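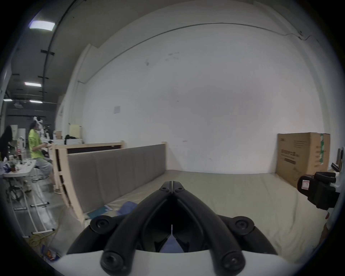 The mattress. Beige, a little wrinkled.

Cisulen Hybrid Mattress Review: Good Bed, Annoying Company

By Kenna Gillies
5 min read

Quick one tonight, I've got work early. But a bunch of you asked for the mattress review after I complained about my back all fall, so. Mattress review.

Short version: it's good. Medium firm, sleeps pretty cool, edge is so-so, smells for a few days. I'd buy it again on sale. I would not pay full price and I would not pick the "white glove" delivery. More on that below, I have feelings.

What I had before

A Brikton pillow top, which came with me through two apartments and should have been put down after the first. Huge dip on my side. You know the kind where you roll over and your body just kind of returns to the valley. I tried flipping it (you can't flip a pillow top, don't try). I tried a foam topper. The topper got a dip too.

Bad hips in the morning, numb arm at 4 a.m., the whole list. My physical therapist asked how old the bed was and I lied.

Picking one

Tried beds in the store on a Saturday. Hated it. The lights, the salesman standing there while you lie down in your coat. Five minutes on a showroom bed tells you if something is awful, it doesn't tell you if it's good.

Narrowed it to the Cisulen and one from Cheon. The Cheon was softer and prettier, quilted top, nice handles on the sides. Side sleepers under maybe a medium build would probably love it. I sank. Felt like getting out of a bean bag. So, Cisulen.

They sell it in three firmnesses. I got the middle one. The soft felt a lot like the Cheon, and the firm felt like a yoga mat on a garage floor.

Price

Waited for the December sale and saved $216, which covered the bed frame slats I also needed. Their prices go up and down constantly. If it's not on sale when you look, close the tab and come back. The little countdown clock on the site resets, I checked in a different browser.

Delivery

OK so. You can get it in a box on your porch for free, or pay extra and have people carry it up, unroll it and take the old one away. I paid. Third floor, bad back, seemed smart.

They rescheduled twice. Then showed up without the paperwork for the haul away, so the old Brikton sat in my hallway for over a week and I turned sideways to get to the bathroom. Called. Got told it was a separate department. Called the seperate department. Got told it was the first department. Did get that part refunded in the end but I had to ask, then ask again in writing.

The guys who actually carried it were great. Fast, careful with the walls. Not their fault.

Setup and smell

Comes rolled up tight in plastic. Cut the plastic with something short, don't go at it with a kitchen knife. It puffs up fast at first and then takes its time in the corners. Mine was flat enough to sleep on the first night, corners caught up the day after.

Smell: yes. Like a new shower curtain. Windows open, door shut, gone by the fourth day or so. If you're sensitive, plan to sleep somewhere else at first. It's a winter purchase so open windows were not fun.

How it sleeps

It's 11 inches thick, coils on the bottom, foam on top. I've been on it 11 weeks now.

First week I thought I'd made a mistake. Too firm. Shoulders sore, woke up cranky. Every review says give it a month and I rolled my eyes at that, but the foam does loosen up. Somewhere in week three I noticed I hadn't noticed it. Hips are better. Not cured, I'm not going to tell you a bed cured me, but I'm out of bed without the old lady noise most mornings.

Back sleeping is the best on it. Lower back feels held up. Side sleeping good, needed a thicker pillow than before because I'm not in a hole anymore. Stomach sleeping I don't do, ask someone else.

Temperature is fine. Cooler than the topper for sure. The listing makes a big deal of the "cooling" cover and I don't feel anything special, just a normal cover that isn't hot. Will update in July when it counts.

Motion: my sister stayed over, shared the bed, gets up a hundred times a night. Felt some of it, didn't wake up for most of it. All foam would be better there. 

Edge. Meh. Sitting down to put socks on, it squishes more than I'd like. Lying near the edge is OK. If you use your bed as a couch this would bug you.

Noise, none. The frame squeaks but that's the frame.

Sheets

Regular deep pocket sheets fit. My old shallow ones popped off the corner every single night. Ended up with the Natidik deep set and those stay put. They run scratchy till you wash them a few times. Get a protector too. The cover on the mattress does not come off for washing, which I only found out after reading the tag, and I drink coffee in bed, so.

What I'd change

Zip-off cover. It's a lot of money for something you can only spot clean.
Handles. There aren't any and it weighs a ton. Rotating it is a two person job, and they want you to rotate it.
Stiffer edge.
The phone line. Whoever designed that hold music.

Returns

Haven't done one so can't say a lot. You have to keep it for a minimum stretch before they'll let you start, so mark the date. A reader told me hers was picked up with no fuss, another said she argued for a month. Sounds like it depends who picks up.

Should you get it

Back sleepers and side sleepers who like medium firm, yes, on sale, free shipping, bribe a friend with pizza to help on the stairs. If you like to sink in, look at the Cheon. If you're a couple and one of you is a sprawler, try sitting on the edge of one first if a store near you has it.

Gets a solid B+ from me. A- if they'd hauled the Brikton away when they said they woud.

Questions in the comments, I'll get to them over the weekend. And yes the pillow review is coming, I'm still on the second one and I don't like it.

Contact | About | © Kenna Gillies, all rights reserved | Back to top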